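Isura Basket-Kit: Wäsche-Aufgabe für zweiarmige Roboter

Leihgerät und Kauf, Version 2, lieferbar ab Mai
Zubehör für Sarkov Zweiarm-Plattformen. Andere Plattformen auf Anfrage.
Zuletzt überarbeitet von Gordon Li

Kurz: Aufgabenpaket "Kleidung in Korb" mit Greiferfingern, Kamerahalterungen, Korb, Textilien und Datensatz. Auspacken, anschrauben, loslegen.
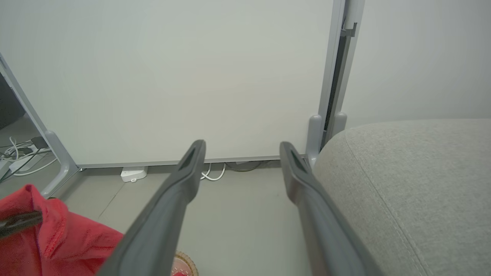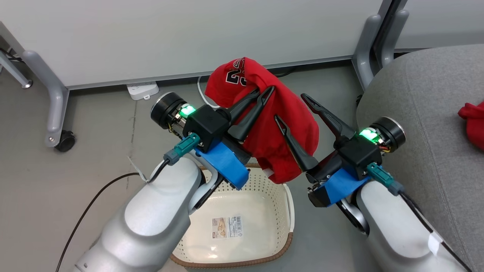
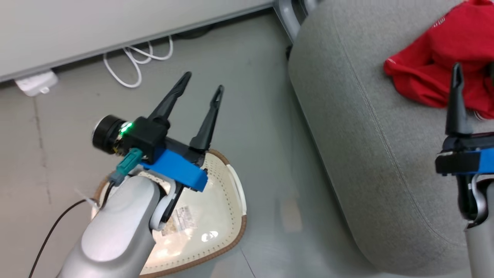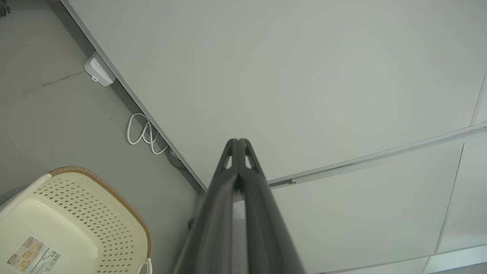
Das Isura Basket-Kit ist für Teams gedacht, die mit weichen Teilen arbeiten wollen und keine Lust haben, sich alles einzeln zusammenzusuchen. Kleidung vom Sitzmöbel greifen, über den Korb bringen, ablegen. Klingt simpel, ist es mit zwei Armen aber nicht, Stoff macht was er will. Wir arbeiten deshalb mit Trikots und nicht mit Messlappen aus dem Labor: auf dem roten Teil über dem Korb ist der schwarze Zahlendruck mit weißem Rand nur zum Teil zu sehen, der Schriftzug verschwindet in den Falten. Genau damit muss eine Policy klarkommen. Wer nur glatt liegende Handtücher trainiert, merkt das spätestens beim ersten Kunden. Der Korb ist ein normaler Haushaltskorb aus cremefarbenem Kunststoff mit gelochter Wand, das Produktetikett klebt noch drin. Bitte auch bei euch drin lassen, im Datensatz ist es nämlich auch mit drauf und die Ergebnisse sind sonst schlechter vergleichbar.

Lieferumfang

Greiferfinger, schwarz, zwei Paar (ein Paar je Arm)
Ersatzfinger, ein Paar
Halterungen fürs Handgelenk, blau, inkl. Schrauben
Handgelenkkameras, ein Stück je Arm
Kabelsatz mit Kabelbindern
Korb, cremefarben, mit Rand in Flechtoptik
Textilset, 21 Teile (T-Shirts, Trikots, Handtücher, Socken)
Zugangscode für Datensatz und Auswertung
Aufbauanleitung, gedruckt, deutsch / englisch

Nicht dabei: Roboterarme, Kopfkamera, Rechner, Sitzmöbel. Zum Sitzmöbel siehe unten, kommt ständig als Frage.

Greiferfinger

Lang, schmal, zur Spitze hin verjüngt, Öffnung nahe der Spitze. Die Öffnung ist bei uns aus zwei Gründen drin: die Spitze gibt etwas nach und man sieht von der Handkamera aus mehr vom Stoff. Greift einzelne Lagen deutlich besser als die breiten Standardbacken. Bei dicken Frotteeteilen eher umgekehrt, da rutscht schon mal was weg. Für Frottee haben wir ein breiteres Paar in Arbeit, Termin noch offen.

Fingerwechsel dauert wenige Minuten, Innensechskant, Werkzeug liegt bei. Nach jedem Wechsel neu kalibrieren!! Steht auch in der Anleitung, wird trotzdem gern übersprungen, und dann kommen die Mails an uns.

Für harte Gegenstände sind die Finger nicht gedacht. Geht mal, aber dann bitte nicht reklamieren.

Kameras

Eine am Handgelenk jedes Arms, dazu die Kopfkamera der Plattform. Der Datensatz enthält alle drei Ansichten synchron. Die Handkameras sehen die eigenen Finger dauerhaft im Bild, das ist so gewollt. Wer die Finger lieber wegschneiden möchte: Maske liegt im Ordner tools, wir raten ab. Im Test ging ohne Finger im Bild der Abstand zum Stoff verloren und der Arm hat entweder zu hoch oder ins Polster gegriffen.

Kopfansicht und Handansicht brauchen getrennten Weißabgleich. Automatik aus, Werte fest eintragen. Rot ist besonders empfindlich, kippt schnell ins Orange, dann passt gar nichts mehr zum Datensatz.

Kabelführung nicht zu stramm. Kabel mit Schlaufe am Unterarm entlang, Kabelbinder locker anziehen, am Ellbogen Luft lassen. Beim ersten Durchlauf bitte langsam und zusehen, ob irgendwo was hängen bleibt.

Datensatz

3.584 Episoden (Schreibweise in der englischen Doku: 3,584), fernbedient aufgenommen, nicht synthetisch. Bildrate 20 pro Sekunde. Zu jeder Episode Gelenkwerte, Greiferöffnung und alle Kameras, außerdem eine kurze Textbeschreibung der Aufgabe.

Fehlversuche sind drin und gekennzeichnet. Einfach filtern über das Feld "outcome". Manche Kunden wollen sie raus haben, manche gerade nur die. Leere Griffe haben wir ebenfalls extra markiert, also Finger zu und nichts drin.

Aufgenommen wird auf normalem Boden mit normalem Kram drumherum. Kabel, Netzteile, Möbelfüße. Kein grüner Hintergrund, kein aufgeräumtes Studio. Wir sind öfter gefragt worden ob es eine saubere Variante gibt. Gibt es nicht und ist auch nicht geplant, eure Kunden haben auch keine.

Lizenz: Forschung und interne Entwicklung frei mit dem Kit. Weitergabe der Rohdaten nein. Trainierte Modelle dürft ihr verkaufen, bitte Isura in der Doku nennen.

Aufbau

Platz: Korb zwischen die Arme auf den Boden, Sitzmöbel rechts daneben, Textilien oben drauf. Reichweite vorher von Hand abfahren. Wenn der rechte Arm beim Zurückfahren am Polster schleift, Sitzmöbel eine Handbreit weg.

Sitzmöbel: irgendwas mit Stoffbezug, möglichst grau, abgerundete Kante. Leder oder Kunstleder geht schlecht, die Teile rutschen runter bevor der Greifer zu ist. Höhe steht in der Anleitung auf der letzten Seite.

Licht: gleichmäßig, von oben. Glatter Korbboden spiegelt, in der Kopfansicht gibt das helle Flecken. Stört die mitgelieferte Policy nicht, eigene Modelle evtl. schon. Lampe etwas drehen hilft meistens.

Textilien zwischen den Durchläufen neu hinwerfen. Nicht falten, nicht drapieren. Wirklich werfen.

Kurztest vor der ersten eigenen Aufnahme:
1. Beide Greifer auf und zu, ohne Stoff
2. Kamerabilder prüfen, links und rechts nicht vertauscht?
3. Korb von Hand verschieben, Position wird neu erkannt
4. Ein Teil greifen und ablegen, halbe Geschwindigkeit
5. Not-Aus drücken, auch wenn alles läuft

Punkt 2 ist der häufigste Fehler im Support. Mit großem Abstand.

Erfahrungen aus dem Betrieb

Das Kit lief vor dem Verkauf mehrere Wochen bei Okoro im Dauerbetrieb, eine Schicht am Tag. Rückmeldungen von dort sind in Version 2 eingeflossen:

Halterung steifer, die alte hat sich mit der Zeit verdreht
Stecker seitlich, damit er nicht mehr am Korbrand aufsetzt
Fingerspitzen schmaler
Korb mit höherem Rand ausgetauscht gegen den jetzigen

Was nicht so gut war: Socken. Einzelne Socken liegen flach auf dem Polster und die Spitzen schieben sie eher vor sich her. Nach dem Update besser, gut ist es noch nicht. Wer hauptsächlich Kleinteile braucht, sollte auf die nächste Version warten oder uns vorher anrufen.

Zweiter Punkt, lange Ärmel. Bleiben gern über dem Korbrand hängen. Die Auswertung zählt das als "teilweise", in eigenen Statistiken bitte dazusagen wie ihr das wertet, sonst vergleicht man Äpfel mit Birnen.

Version 1 kann umgerüstet werden. Halterung und Finger als Umrüstsatz, Korb optional. Alte Aufnahmen bleiben nutzbar, brauchen aber die alte Kalibrierdatei. Nicht löschen!

Kompatibilität

Sarkov Zweiarm: voll unterstützt
Erkine E-Serie: mechanisch passt es mit Adapterplatte, Software im Teststadium
Eigenbau: Zeichnungen der Halterung gibts auf Anfrage, Support dafür nur gegen Aufwand

Linux wird vorausgesetzt. Windows läuft für die Auswertung, nicht für die Steuerung.

Miete oder Kauf

Miete monatlich, kündbar zum Monatsende, Textilset wird bei Rückgabe einbehalten (Hygiene). Kauf mit einem Jahr Gewährleistung, Finger sind Verschleißteile und davon ausgenommen. Hochschulen bekommen Rabatt, bitte bei der Anfrage gleich angeben und nicht erst nach der Rechnung.

Einweisung vor Ort möglich, halber Tag, wird nach Anfahrt berechnet. Per Video kostenlos.

Preise schicken wir auf Anfrage, hängt zu sehr an der Plattform um hier eine Zahl hinzuschreiben.

Häufige Fragen

Kann ich eigene Kleidung nehmen?
Ja. Am Anfang bitte trotzdem mit dem Set starten, dann weiß man ob der Aufbau stimmt.

Geht ein anderer Korb?
Geht. Gelochte Wand und heller Kunststoff funktionieren gut, Drahtkörbe nicht. Stoff bleibt am Draht hängen und die Tiefe wird falsch geschätzt.

Brauche ich beide Arme?
Für T-Shirts nicht unbedingt. Für Trikots und Handtücher schon, das Teil hängt sonst schräg und landet halb daneben. Die mitgelieferte Policy erwartet immer zwei.

Kann das Kit auch falten?
Nein. Falten ist ein eigenes Paket, kommt später.

Muss jemand dabei stehen?
Ja, immer. Auch nachts, auch wenns langweilig ist.

Wie reinige ich die Finger?
Trocken abwischen, Flusen aus den Öffnungen ziehen. Kein Alkohol, die Oberfläche wird davon stumpf. Bei uns nach jeder Schicht.

Die Erkennung findet rote Teile nicht?
Weißabgleich. Siehe oben unter Kameras.

Ersatzteile

Finger, paarweise, ab Lager
Halterung blau, ab Lager
Kabelsatz, ab Lager
Kamera einzeln, zur Zeit etwas Wartezeit
Textilset komplett, ab Lager (einzelne Teile verschicken wir nicht)
Korb, solange der Hersteller ihn noch macht

Anfragen über das Formular, bitte Plattform und Softwarestand mit reinschreiben, sonst fragen wir eh nochmal nach. Technische Rückfragen gehen direkt an Gordon Li, vormittags am besten erreichbar.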